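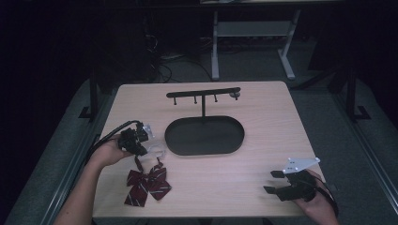 *Bench setup for the bow tie task. Clear fingers on the left hand, black on the right, display stand in the middle.*

## Hestel hand-held gripper pair: right unit's open position drifts

**Opened:** September 5, 2024
**Opened by:** Benedetti, evaluation bench
**Supplier:** Sernoswood support
**Status:** Waiting on part
**Severity:** Medium (we asked for High and were talked down)

### Customer, first message

We have the Hestel pair on evaluation. The left gripper has behaved itself since we unpacked it. The right one has opinions.

When we open the right gripper all the way, the recorder should show an open count of 1,931. It does that when freshly calibrated. After a stretch of work it settles at 1,519, with the jaws as wide as they will go by anyone's eyesight. The recorder therefore believes we are holding something. We are holding air.

The task is hanging a bow tie on a small display stand by its strap, which is exactly as dignified as it sounds. It needs both hands and it needs the open/close signal to be right, or every recording ends with a phantom object stuck in the right jaw.

What we tried before writing in:

- Restarted the recorder.
- Swapped the cables between the left and right units. The fault stayed with the right unit.
- Recalibrated. Good for up to five recordings, then back to 1,519.
- Read the quick start card, both sides. The back is a recycling notice.

### Support, first reply

Thank you for the detailed report. Please confirm that the firmware is current and that the jaws are not obstructed.

### Customer

Firmware is current. The jaws are not obstructed. We held them over bare tabletop and checked again while feeling slightly silly. 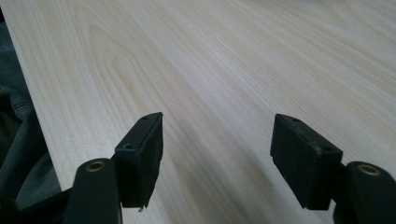 **Does the open count have to be calibrated again after the finger pads are changed?**
Any change of pad calls for a new calibration, closed position first and then open, with the trigger held at each end until the recorder accepts the value.

### Support, second reply

The question and answer above have been copied from our setup guide, as the evaluation kits seem to have gone out with the card only. We apologize for the recycling notice.

A count that falls short with the jaws fully open usually points to one of 2 things:

1. The sensor magnet has slipped on its shaft, so the reading no longer matches the jaw.
2. A pivot is binding and the trigger side is flexing before the jaw reaches its stop.

Please open and close the right gripper slowly with the recorder running and tell us whether the count moves smoothly or jumps. Then do the same while pressing lightly sideways on one finger.

### Customer

Slow open and close: smooth most of the way, then a jump near the open end. It's the same jump in the same place each time, so at least it's punctual.

Sideways pressure: no change on either finger. We also tried pressing harder than "lightly" and would like that left out of the warranty discussion.

While we were at it, we looked over the finger surfaces. The black fingers are scuffed along the inner edges. We don't think this causes the count problem, but we're reviewing the kit and it goes in the review. Are these a wear item? The Hestel price sheet doesn't list them.
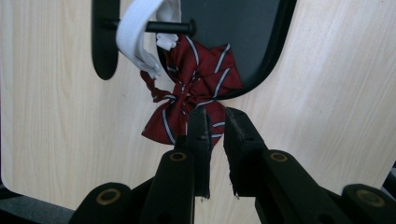

*Black fingers below the tie, with the scuffed patches along their inner edges.*

### Support, third reply

Finger surfaces are a wear item. Replacements are made by Stustix and can be ordered through us. They have been missing from the price sheet since June, and your message has been forwarded to the people who own the price sheet, with some feeling.

Marks like the ones you describe don't affect the count. Replace the fingers if thin material starts to slip, or if an edge is rough enough to snag fabric. For a strap or ribbon we'd check the edges with a fingertip before each session.

On the main fault: a jump in a fixed place, unaffected by side load, fits the slipped magnet. To confirm:

- Power the gripper down.
- Unplug the cable.
- Open the jaws fully and hold them there.
- Reconnect and power up with the jaws still open.
- Note the first count shown, before touching the trigger.

If the first count is already low, the magnet has moved. If it starts correct and falls later, we have a more interesting problem and will need the unit back.

### Customer

First count after power-up, jaws open: 1,519.

Repeated it with a different cable and got the same number. Repeated it on the left unit for comparison and got a perfectly normal 1,931, delivered with what we felt was a certain smugness.
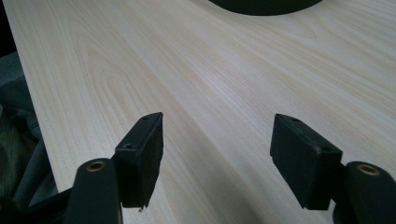
We also left the right gripper open between recordings for the rest of the session, hoping it might reconsider. The count held steady at the wrong value, so we've stopped using its signal and are marking open and close by hand in the recordings. It works and it's slow, and it is not a feature we'd pay for.

Two requests, in the order we care about them:

- Can the magnet be fixed here? We have small screwdrivers and a reasonable amount of patience.
- Can the recorder warn when the open count is this far off? It currently says "Ready" in green.

### Support, fourth reply

The magnet can't be reseated in the field. It's glued, or in your case was. We're sending a replacement sensor cap, already aligned, which fits from the back of the gripper and doesn't require removing the fingers. Run the full calibration afterward, closed position first.

The warning has been logged as a feature request. We can't promise a release for it. Until then, please compare the open count with the calibrated value at the start of each session.

### Internal note, Benedetti

Left unit: pass so far. Right unit: no score until the cap is fitted and the count has survived a full session. Add the Stustix fingers to the running-cost estimate once someone gives us a price. Support replies have been quick and readable, the setup guide should have been in the box, and "Ready" in green is going in the review word for word.

Ticket stays open.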